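Kit Assembly Operators, Two-Arm Cells
Kalton Components, Brureck site
Permanent, full time. Applications close at the end of August.

Kalton employs 199 people at Brureck, where mixed parts are sorted, stacked and packed into kits for schools and repair shops. The hand-packing benches on Line 9 are being replaced by two-arm robot cells. Operators on that line will move from placing parts themselves to setting up, watching and correcting the arms that place them. No position on Line 9 will be lost through the change, and current staff have been offered the new roles first.
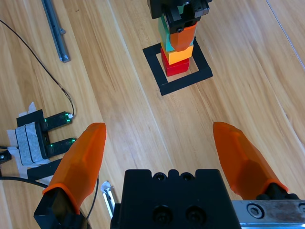 The operator's main duty is to prepare practice tasks and judge whether the arms have carried them out to standard. Training begins with coloured blocks before any customer part is handled. A typical task is a stack built within a square of black tape, with red at the bottom, then yellow-orange, then teal-green, and new operators learn to check both the order of the colours and the position of the stack. Other duties include logging faults, re-taping work areas and stopping a cell when required.

Applicants should have:
Experience in packing, assembly or a similar trade
Good colour vision, with or without correction
The ability to write a short, clear fault report
Willingness to work rotating shifts, the earliest starting at 6 a.m.

Programming skills are not required. Paid training of 300 hours is provided under the Wunum program, and the hourly rate is not reduced during that time.

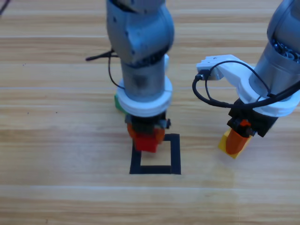
Ruba Kassab wrote to us after the staff briefing that her wrists no longer ache at the end of a shift, but that she misses talking across the bench and would like cells placed closer together. The layout has been changed in response, and operators now work in pairs at neighbouring cells.

Applications should include a résumé and the names of two referees. Please quote position 502 and send them to the Aoun Street office. Applicants who need adjustments for the interview are asked to say so when applying. 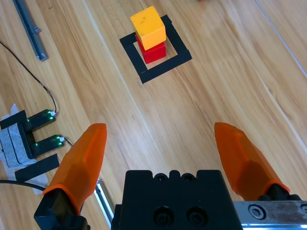 Block stacking task, red and yellow-orange stage.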